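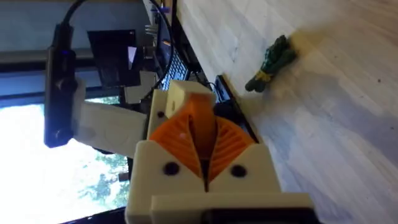

*Orange and cream, with ribbed fan shapes.*

I've had the Pumona butcher-block oil since September, and I like it so much I've started giving jars away! 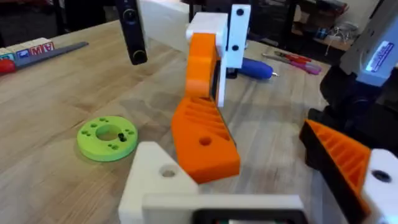

The oil goes on thin and smells faintly of oranges. My old Lerelix stayed tacky for days, but this one buffs out nicely by bedtime. Pale tops like the one here, with the grain strips showing, are the kind I'd use it on first.

It's a 500 ml jar, and mine has done the kitchen island twice (plus every cutting board I own).

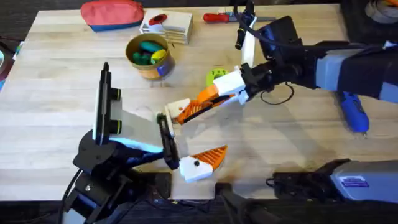 *Light wood, with the plank seams showing.*

The lid is my one gripe – it sticks something awful.
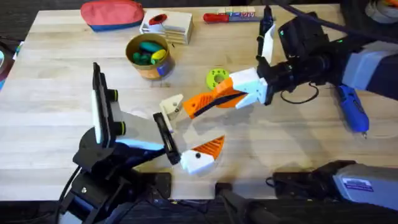

Does it need sanding first?

Only if the wood feels rough, and then a light pass with fine paper is plenty.

Four stars from me, and five if they fix that lid.

– Irina Ilie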